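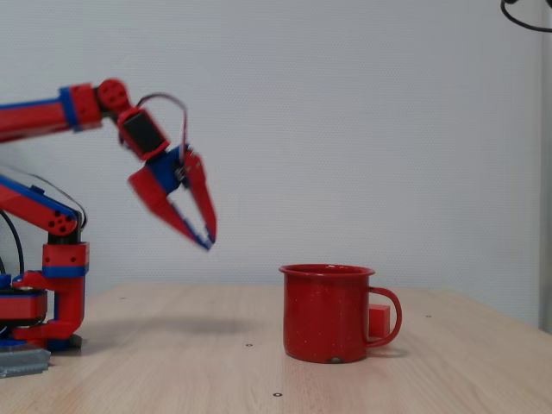
La mesa, con la taza.

Cocina profesional > Pescados y mariscos > Trabajar en restaurante

Caldo de pescado amargo cuando lo hago en cantidad grande

Josiane Leblanc
Buenas tardes a todos. Disculpen mi español, lo aprendí de adulta. Trabajo desde octubre en la cocina de un restaurante pequeño en Vustuvbridge y el jefe me ha encargado el fumet. En mi casa me sale bien, pero en la olla grande queda amargo y un poco turbio. Utilizo espinas y cabezas de merluza, puerro, cebolla, apio y vino blanco. Lo dejo cocer 63 minutos, porque así está escrito en la hoja de la cocina. ¿Es el tiempo, o es la limpieza de las cabezas? El domingo tenemos un servicio completo y quisiera llegar con el problema resuelto.

Rangi Pryor
Es demasiado tiempo. Un fumet se cuece entre 20 y 30 minutos, contados desde que empieza a temblar el agua, y sin hervir fuerte. Además hay que quitar las agallas de todas las cabezas y lavar bien la sangre que queda junto a la espina. Yo las dejo en agua fría con hielo antes de empezar. Cuando termina, se cuela enseguida, sin apretar las verduras. Sospecho que la hoja era para un caldo de carne y alguien la copió mal. Pregúntele a su jefe antes de cambiarla, por educación.

Coralie Stubbs
A mí me pasaba con el vino, ponía demasiado. Usa menos y ya.

Marama Pirihi
De acuerdo con Rangi en lo de las agallas. Añado que una olla grande tarda mucho en enfriarse, y durante ese tiempo el caldo sigue cociendo si no se cuela. Repártalo en recipientes bajos, sobre hielo. La espuma se retira al principio, con paciencia, y no se remueve más.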